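Speaker notes – "What I saw at the open day, and what I didn't"
Talk for the Gilbert small business breakfast, Jul 16, 2022

Slot is 30 minutes including questions. Aim to stop talking with plenty left over, because last time the questions ran past the coffee.

OPENING

Start with the flyer. Read the line out loud: "See the future of laundry, working today." Pause. Ask who in the room has been promised the future of something at a trade event. Hands up. Mine goes up too.

Say where I went and why. Joltstead opened its doors in June. Anyone could sign up. I run the numbers for a linen service, we pay people to sort and fold, and a machine that sorts and folds would matter to me a lot. So I went as a buyer. I paid for my own gas and my own lunch.

Be fair up front. The staff were polite, they answered most of what I asked, and the building was clean. I have been to demos where you stood behind a rope and watched a video. At this one you could get close and see real arms and real cloth.

THE TOUR

Keep this short, they don't need the whole building.

First room was slides. The number to mention is 300 – that was on the big slide, items an hour, "target throughput." Say the word target slowly. I asked what the number was today and was told it depends on the item. Fair enough, it does. I asked for towels. I was told they would follow up. (They have not, as of this morning. Check email before going on.)

Second room was the software, which they call Fliklow. Lots of colored charts. I can't judge it and I will say so. If there is a software person in the audience, invite them to come and find me after.

Third room was the booths. Slow down here, it's the part people will remember.

THE BOOTH

Put the slide up and let them look before I say anything. People always laugh at the wallpaper. Let them. 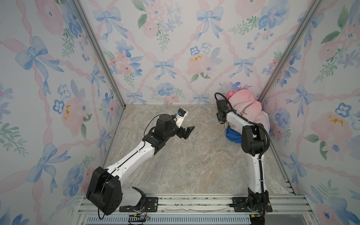
Slide 4. The cloth booth at Joltstead: two arms on one rail, work in the far corner.

Points to make while the slide is up:

The wallpaper. Ribbons, bows, peonies, pansies. Our sorting room has gray block walls and a drain. I asked whether the backdrop makes any difference to the cameras and got a long answer with no yes or no in it. For a buyer it is a plain question. If I have to repaint, I want to know. If I have to hang wallpaper with flowers on it, I want to know that even more.

The pile. Look at the far-right corner. Pink cloth up against the walls, blue bunched under it. It's crumpled, and I give them credit for that, as crumpled is how it comes to us. But compare it with a cart on a Monday – no, don't say Monday, half the room is closed then. Say a cart after a holiday weekend. That cart comes up to my chest and everything in it is knotted around everything else.

The reach. One arm is over toward the corner where the cloth is. The other has its gripper open and nothing in it. I don't want to make too much of one slide, since a still can't tell you how the two share the work. But it's the right question to put to any seller with a two-arm machine. How much of the hour are both arms busy? Get it in writing. You are paying for 2.

The grippers. Look at the left one, two black fingers. Ask the audience to try folding a fitted sheet with a finger and thumb from each hand. Wait for the groans from the hotel table.

The cables. Some black wiring dangles down below the left arm. Small thing, and a demo booth is allowed to look like a demo booth. In our place a hanging cable meets a cart wheel by lunchtime. So ask what the version for sale looks like, and ask to see it. I asked. The sale version is called Flinow and it was not in the building.

Leave the slide up for the next part.

WHAT I WOULD HAVE LIKED TO SEE

Three or four things, don't read them like a list, just talk.

I would have liked to bring my own bag. I offered, when I signed up, to bring a mixed load of our worst stuff: bar towels, aprons with strings, a couple of king duvets. They said no outside items, for hygiene. I could have had it washed first. I would guess anyone here with a kitchen could too.

I would have liked a clock on the wall and a counter next to it. That's all a throughput claim needs. They had a very large screen in the lobby showing the company logo turning around. Put the counter there.

I would have liked to see a bad hour. Every machine I own has bad hours. What happens when an apron string wraps around a finger? Who clears it, how long does it take, do I need that person on every shift? If the answer is that I need one person per booth, then I've bought a very expensive coworker for somebody I was already paying.

And price. There wasn't one. The word "partnership" came up a good deal. When I pushed, I heard $400 a month for support, on top of the machine, with the machine itself "to be discussed."

WHERE I COME DOWN

Don't trash them. I think the people in that room believe in what they are building, and cloth is hard. Boxes hold their shape and towels don't. I have watched new hires take weeks to get quick at it.

But I'm not signing anything this year. My view is that an open day shows you what the seller has chosen to show, on the floor they chose, with the items they chose. Mine had a marble-patterned floor and flowers. Go anyway. Take a notebook and write down which questions got a number for an answer and which got an adjective.

My own score from the day is on the handout. Pass it around now, one per table, extras are under the projector.

IF THERE IS TIME

The story about the folding machine we bought secondhand and sold for parts. Only if the room is warm.

QUESTIONS I EXPECT

Will it take jobs? Say what I know. At our shop we can't fill the sorting jobs we have. I can't speak for anyone else's.

Would I go back? Yes, if they let me bring the bag.

Do I get anything from a competitor for saying this? No. Say it plainly and move on to the next hand.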